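Evaluating a Commercial Simulation Kit: Notes for Week 8
Course: Service Robots in Practice
Notes by Luzius Gisler, with corrections from Hala Bataineh
Version of Sunday, June 28, 2020

1. What we are looking at this week

Until now we used software that was written at universities and that you can download for free. This week we look at a product that somebody sells. It is called Vistisura, and it is offered by the company Skinden as a simulation kit for two-armed robots in home interiors. The question for the week is a practical one: if you were responsible for a small lab, would you pay for it, and for which part of it?

I ask you to keep two things separate in your notes. The first is what the seller promises in the offer. The second is what you have seen yourself on the lab computer. In the April reports many of you mixed the two, and then it was difficult for me to know which sentence was a result.

2. What is in the offer

Vistisura comes in two editions. The Room edition costs 590 euros per seat and the Studio edition costs 609 euros per seat. Both licenses run for 365 days from activation. The difference in price is small and students always ask about it. The Studio edition adds the scene editor, so you can move furniture, change wall and floor materials and save your own rooms. With the Room edition you take the rooms as they are delivered.

Both editions contain:

A set of furnished interiors
A two-armed robot model with parallel grippers
A recorder for joint positions, gripper opening and camera views
A teleoperation module, named Ava
A task checker, named Jaber, which decides if an episode has reached its goal

Support is by e-mail only. Bonifacio Montes wrote to them twice for our course and received a useful answer both times, the second one after a long weekend.

3. The door tasks

We will work with the door tasks and leave the kitchen tasks for the project. A door looks like an easy object. It has one hinge axis, one handle and a known range of motion. But the gripper must follow an arc while it holds the handle, and small errors in the grasp become large forces when the door begins to turn. With a double door you have in addition two leaves which can touch each other, and you must decide which arm works on which leaf.

The robot camera in Vistisura can be given a roll angle, and the walls then run at a slant in the recorded view. Please do not correct this in an image program. The camera pose is stored with each episode, and if you rotate the pictures afterwards the two do not fit together any more. 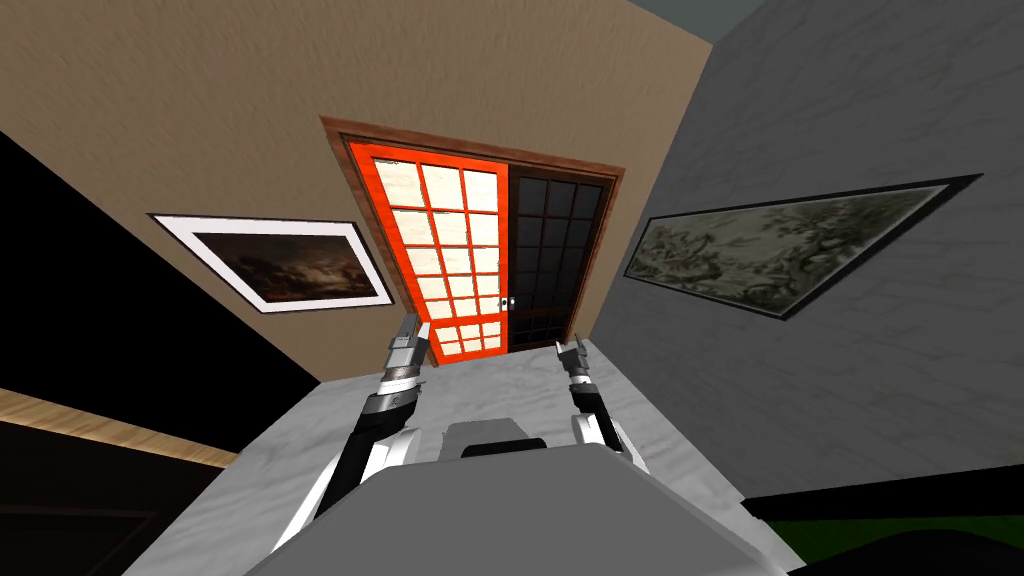
The first step in any door episode is the approach. Both arms are brought to a pre-grasp pose with the grippers open, and only then you choose a leaf. Students who go directly to the handle usually arrive with the wrist in a bad orientation and must go back. Elias Haddad, who taught the lab section last year, recommends to stop at the pre-grasp pose, read the joint values, and check that no joint is near its limit. I agree with him. It costs a few seconds.

Handles deserve a second look. When the handles of a double door are small and sit close together, the second gripper has little space once the first one has closed. In that case work with one arm and park the other one away from the door. The manual does not say this clearly.

Furniture between the robot and the door is part of the collision model. A counter top will stop a forearm just as a wall will. If the arm does not move and you see no error message, open the contact list before you restart the program.

4. How the checker decides

Jaber compares the hinge angle with a threshold at the end of the episode. This is simple and fast, but you should understand what it does not check. It does not look at how the door was opened. If an elbow pushes the leaf and the gripper never touches the handle, the episode still counts as a success. Kinga Halász found this in her semester project, and Skinden confirmed to her that it is intended behavior. You can add a contact condition in the task file:

success = hinge_angle above threshold AND handle_contact true

I want you to report both numbers, with and without the contact condition. The distance between them tells you something about your controller.

5. Strong and weak points, from our own use

Good: the installation went without trouble on all the lab computers. The recorder writes plain files which you can open with your own scripts. The materials of doors and walls vary enough that a vision model cannot simply learn one color.

Less good: the contact between finger and handle is too sticky with the default settings. A grasp that holds in Vistisura may slip on a real handle. Ava has a delay that you feel in fast movements, and it cannot be adjusted. The license is tied to one computer, and to move it you have to write to support.

Not tested by us: import of other robot models. The offer says it is possible. Please write it in your report as a claim of the seller.

6. Work for the lab session

a) Load any double door room and record one approach to the pre-grasp pose with both arms open. Save the joint values.
b) Open one leaf by teleoperation. Repeat with the other arm on the same leaf. Which was easier, and what in the joint values explains it?
c) Run the checker with and without the contact condition.
d) Lower the friction value in the task file by one step and repeat b). Stop when the grasp fails.
e) Write half a page for a lab manager with a fixed budget: Room edition, Studio edition, or none. Give the price and the license period in the first sentence.

Work in pairs. Seats are limited, so close your session when you finish, otherwise the seat stays blocked until the next morning.

Reading before the session: the manual of Vistisura, chapters on task files and on contacts. The chapter on rendering can be skipped.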